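Unau Bath Towels, Set of 5, Grey: Review After Seven Months

Bought in February, written up September 17, 2020

We replaced every towel in the house at the start of the year. The old ones were a mix of wedding presents and beach towels and most of them had gone stiff. I wanted plain grey, all the same, in a weight that would dry on the line in winter without hanging there for two days. Flivby had the Unau set in stock and the only other one I seriously looked at, by Sezer, came in white or navy.

Weight and feel

Out of the packet they were slippery and didn't pick up much water, which is normal for new towels. I washed them twice in warm water with no fabric softener before anyone used them. From the third wash on they dried properly. They are medium weight. If you like a thick hotel towel you will find these thin. I prefer them this way because they fit the rail and they don't take up half the machine.

Lint

Bad for the first month. Grey fluff on everything dark, and the filter in the washing machine needed clearing after every load. Wash them on their own until it settles. Ours settled after 7 washes or so and I now put them in with the sheets.

Colour

Still grey. There is one pale patch on a hand towel where somebody used acne cream, and that would happen to any dyed towel. No fading that I can see from the clothesline, and ours gets full sun from mid-morning.

Folding and storage

The linen cupboard here is 37 cm deep, so a bath towel folded in half and then in thirds sticks out and the door won't shut. Folding in quarters works. Put the hem to the inside and the stack sits flatter.
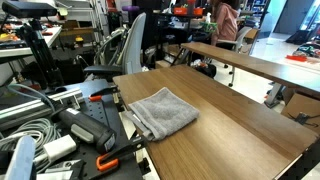
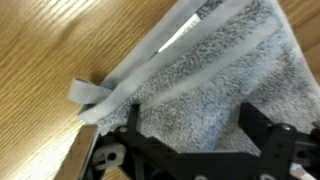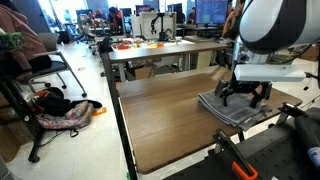
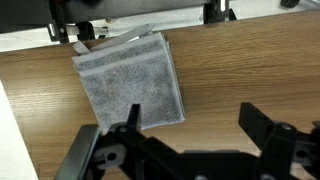

Grey terry, folded, on a wooden tabletop.

Remzi Yazıcı wrote in to say that his set went the other way on lint: hardly any at first, then a lot once he started using the dryer on high. He has gone back to the airer and reckons the pile looks better for it, although the towels come off it a bit crunchy. He also asked whether the hanging loops hold. One of ours has come away at one end. I restitched it by hand and it has been fine. The loops are a thin tape and I would have liked something sturdier.

Drying time

On the line in summer, a couple of hours. In the laundry on a rack in July, overnight and a bit of the next morning. The old towels needed a full day and a half in the same spot and usually smelled by the end of it. I haven't had that smell with these, even when one got left in a heap after swimming.

Edges

The side hems are straight and have stayed that way. The ends have pulled in slightly, so the bath towels have a faint waist when you hold them up. I don't care about this but some people do.

Would I buy them again

Yes, for the bath towels. I'd skip the bath mat that Unau sells to match, as it slides on tiles and takes forever to dry. Face washers are sold separately and I haven't tried them.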